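Unit 3: Reading and Writing Jewelry Product Listings
Retail Merchandising, evening section
Instructor: Hường Lý

Have the Rernel catalog pages open for this unit. We start with the silver chains and leave the watches for November.

1. What a listing is for

A customer in a store can pick up a bracelet, try the clasp and feel the weight. An online customer has only the listing. Most of the questions that reach a help desk are things the listing should have answered: how long is it, what is it made of, will it fit.

Keep facts and selling copy apart. "A lovely gift for any season" is selling copy. "Sterling silver, lobster clasp, 60 cm" is fact. A listing can carry both, but the facts go in their own fields where they can be searched and sorted.

2. Metal fields

Three terms get mixed up in student work every year.

Solid: the same alloy all the way through.
Filled: a thick layer of gold bonded to a base metal.
Plated: a thin layer laid over another metal.

Never write "gold bracelet" for a plated piece. Write "gold-plated brass bracelet" – the base metal belongs in the title if there is room, and in the material field in every case. Sterling silver is 925 parts silver per thousand, and the mark 925 is often stamped near the clasp.

The practice file from Brimov has 1,486 rows. In many of them the metal field says only "gold tone". That is a color. Move it to the color field and mark the metal as missing until the supplier confirms it.
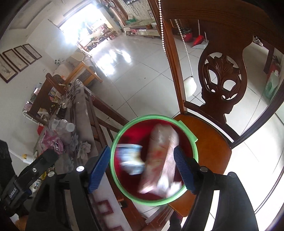 3. Measurements

Give length in one unit first and put the other in parentheses. For chains, state whether the clasp is included in the length. For pendants, state whether the height includes the bail, the small loop the chain passes through. Orozco includes it and Torden does not, so two pendants of the same size can look different on paper.

Ring listings need a size and a band width. If a ring cannot be resized, say so in the first two lines.

4. Stones

Name the stone, then the treatment, then how it was made. "Lab-grown sapphire" and "sapphire" are separate entries. Glass is listed as glass, whatever color it is.

5. Assignment

Rewrite 60 rows from the Brimov file, any rows you like as long as they include rings, chains and pendants. Leave unknown fields blank – do not guess. Hand in the original rows with your version. Files are due by 6 p.m. on the day of the next class.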